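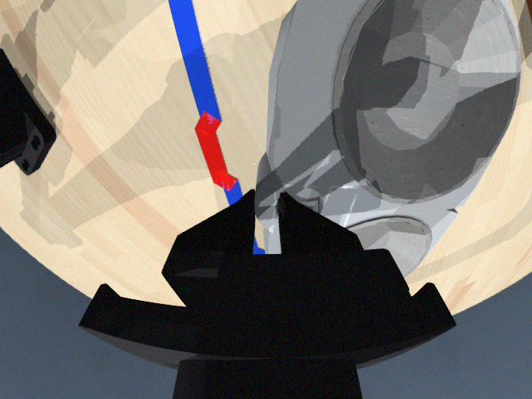 One-time financial plan or monthly subscription, which one is better for a person with simple finances?

I want to pay for financial planning for the first time and I cannot decide between two offers. I am 35, I rent, I have no children and no debt except a small car loan. The first offer is from an office in my town, Yoshida Planning, and it is a written plan with two meetings for 1,491 dollars, paid once. The second is from Rodora, which is online, and it costs 119 dollars a month with a minimum of 18 months. Both look serious to me and both say they do not take commission. My budget for this is limited, and I feel that I must pass through something like the narrow gap between those two black fingers, with the tall pointed one as the subscription and the shorter one beside it as the single payment. If I choose the wrong side I lose money that took me long to save.

Some details that may be useful. Until last November I worked for Erier and I have a retirement account from there, which is still held at Cotell. At my new job there is another retirement plan and I put in enough to get the full match from the employer. I also have savings in a normal bank account which would cover my expenses for five months. I do not own any shares outside the retirement accounts.

What I want to know from a planner is this. Should I move the Cotell account or leave it? Is five months of savings enough, or too much to keep in cash? And is it realistic to buy a small apartment in four or five years? I don't need somebody to choose investments for me every week. On the other hand, I am a person who makes a plan on Sunday and has stopped following it before the month is over, so maybe a subscription would keep me more disciplined.

I have read many articles on this, but most of them are written by companies that sell one or the other. I would be thankful for opinions from people who have paid for either kind.

Posted by mapleandink

harborstreet9

I have paid for both kinds, with different companies than yours, so I will tell you how I would think about it.

First, put the total cost next to each other. The subscription looks small when you see it per month, but with the minimum term you have agreed to pay a little over two thousand dollars before you can leave. The single plan is cheaper already before the end of month thirteen. So the question becomes what you receive for the difference, and whether you will use it.

Your three questions are good ones, and they are all questions that can be answered once. A planner needs your numbers, some hours of work, and a conversation. After that you have a document and you must do what is in it. I would therefore go with the one-time plan, but only after I had asked these things by email, so the replies are in writing:

Are the two meetings both before the plan is finished, or is one of them after? You want one after. When I received my first plan I understood maybe half of it, and the most useful hour was the one when I came back with a list of things that were not clear to me.

What happens if my situation changes in the first year? Some offices will update the plan for a small hourly rate. Others will want you to buy a new plan at full price.

Will you tell me exactly which forms to request from the old account provider? Moving an old retirement account is not hard, but you should ask for a direct transfer, where the money goes from one institution to the other and you never receive a check in your own name. If the check is made out to you, there may be tax withheld and there is a deadline to put the money in the new account. Please confirm the current rules with the planner or with a tax person, I am neither.

Are you acting as a fiduciary for the whole time we work together? The answer should be one word. If it is a paragraph, read the paragraph slowly.

About discipline. I had the same hope when I took a subscription. In the first three months I used it a lot, then I had two calls in the whole rest of the year, and in one of them we mostly talked about how to reset my password. What helped me more was automatic transfers on the day after my salary arrives. They cost nothing and I did not have to be a different person.

There is one case where I would say the subscription. If you expect many changes soon, for example marriage, a business, or a move to another state, then it is useful to have somebody who already knows your papers. From what you wrote, you don't have that at the moment.

Also compare the fees in the Cotell account with the fees in your new plan before you pay anybody. Each plan has a fee disclosure document and you can ask for it free of charge. You may find the answer to your first question in twenty minutes.

quietcolumns

Do neither. Read a couple of library books and put everything in an index fund, planners are a waste of money.

tandem_fern

I don't agree with the reply before mine. Books are fine, but a person who wants to buy an apartment in four or five years should not put everything in an index fund. Money you need so soon can be down at exactly the wrong time. Keep the apartment money separate from the retirement money, in something boring like a savings account with good interest or certificates that end near the date you need it.

For the choice itself I am a little more on the subscription side than harborstreet9, but not with that minimum term. Write to them and ask if they accept six months. I did this with a different service and they said yes on the same day, it was simply not on the website. If they say no, take the single plan.

Five months of savings is okay for one person with a stable job, in my opinion. If your field is one where it takes long to find work, make it six or seven and do not feel bad that it is in cash.

mapleandink

Thank you for the replies. I asked Cotell for the fee document this morning and I have sent the four questions to the office in my town. I also wrote to Rodora about a shorter term. I had not noticed that the minimum term makes such a difference in the total, I was comparing only the monthly amount. I will write again when I have their answers.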